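The Remutport Ferry

The ferry to Remutport left at twenty past the hour, and Rhea Baluyot had a seat by the window, a bag of roasted chestnuts and the whole afternoon! She had been promising herself this trip since May, when her uncle's letter came, and now she was on the water with her coat buttoned up to her chin, grinning at every gull.

The letter was in her pocket. It said her uncle had left her a bell. He had left the house to her cousins and the boat to a man named Wilfredo Pascual, and to Rhea, who had once rung it so long at a birthday party that the neighbors came out in their slippers, he had left the bell.

"You're going over for the lights?" asked the man across from her. He had a thermos and a newspaper folded to the crossword.

"For a bell," said Rhea.

"Oh, good," he said, and put the newspaper down. His name was Omprakash Rathore and he had tuned church bells for 29 years, up and down the coast, and he wanted to know everything. How tall was it? Was it cast or hammered? Did it hum after the strike, and did the hum go up or down?

Rhea loved him at once. She told him what she could remember, which was mostly the noise of it — a big round sound with something sour at the bottom, like a good apple.

"Sour at the bottom," he said, delighted. "That's a Dilberg bell. They all have that. People used to send them back!" 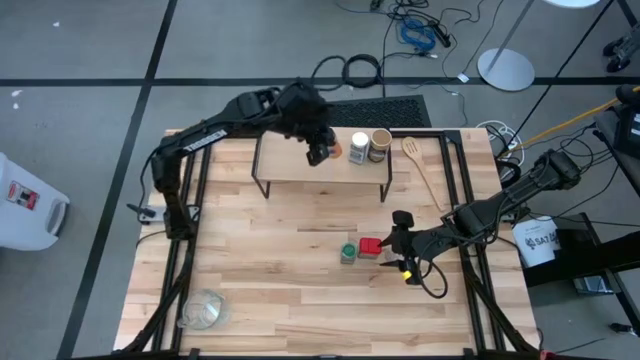 They talked all the way past the breakwater. He told her about the bell at Hou that cracked on a cold morning and was rung anyway for two more winters, because the town had gotten used to it. He drew the shape of a clapper on the edge of his crossword and let her keep it. When the ferry bumped against the dock he carried her bag down the ramp, chestnuts and all.

Wilfredo Pascual was waiting at the bottom in a yellow hat. The bell sat beside him in a wheelbarrow, under a blanket, like somebody's grandmother.

"It's smaller than I remember," said Rhea.

"You were five," said Wilfredo.

Mr. Rathore asked if he might, and she said please, and he knelt right down on the wet boards in his good trousers. He folded back the blanket. He ran his thumb along the rim until he found the number stamped there, 3828, and read it out loud twice. Then he looked up at her and handed her the rope.

She had meant to be careful. There were people on the dock with suitcases, and a baby asleep on a shoulder. But Wilfredo and Mr. Rathore had lifted the bell up between them on an oar, and the rope was in her hand, rough and heavy, and it was exactly the rope she remembered.

Rhea pulled.

Out it went over the water, huge and round and sour at the bottom, and the gulls all rose off the roof of the ticket office, and the baby woke up and laughed. Up on the hill a window opened, and then another one.

"Again!" somebody shouted down.

So she rang it again.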